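Tellitz opens hire scheme for hand-held grippers

8 Jan 2020

Tellitz has begun hiring out its hand-held grippers in pairs, with a minimum term of 30 days. Until now the firm only sold them outright, mostly to university labs and a few kitchenware makers.

The grippers are held one in each hand and used to pick up and move ordinary things while a small camera records the job. The recordings are then used to teach robot arms the same task. Each hire kit holds two grippers, a head-worn device, spare finger pads, chargers and a printed set of marker plates. Customers can record at their own site or book time at the firm's space in Trarkwood, where the choice of objects includes spatulas, cups, folded cloths and small boxes.

The finger pads are the part that has changed most from the older model. They are softer and have a ribbed inner face, and Tellitz says they hold thin handles and flat blades better than the smooth pads they replace. The old pads will still be sold until March.

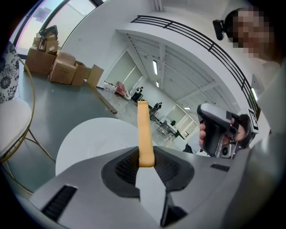
Hire customers get storage for up to 100 hours of recordings, with the option to buy more. Files are checked for dropped footage and tracking faults before they are handed over. The checking is done by Mägi, a software firm that already handles the same work for Tellitz's sales customers. Results should come back within two working days.

The first batch is 40 kits. Gestorel, which makes packing equipment, has taken several of them for a trial on sorting kitchen goods and expects to decide on a longer contract after the first term. The rest are open to any business or college in the country, and bookings are being taken in the order they arrive.

A half-day training session is included in the price and has to be completed by at least one person per kit. Damage to the pads is covered, but damage to the camera module is not. Kits returned late are charged by the day. Customers who go on to buy within 30 days of the end of a hire will have half the fee taken off the purchase price.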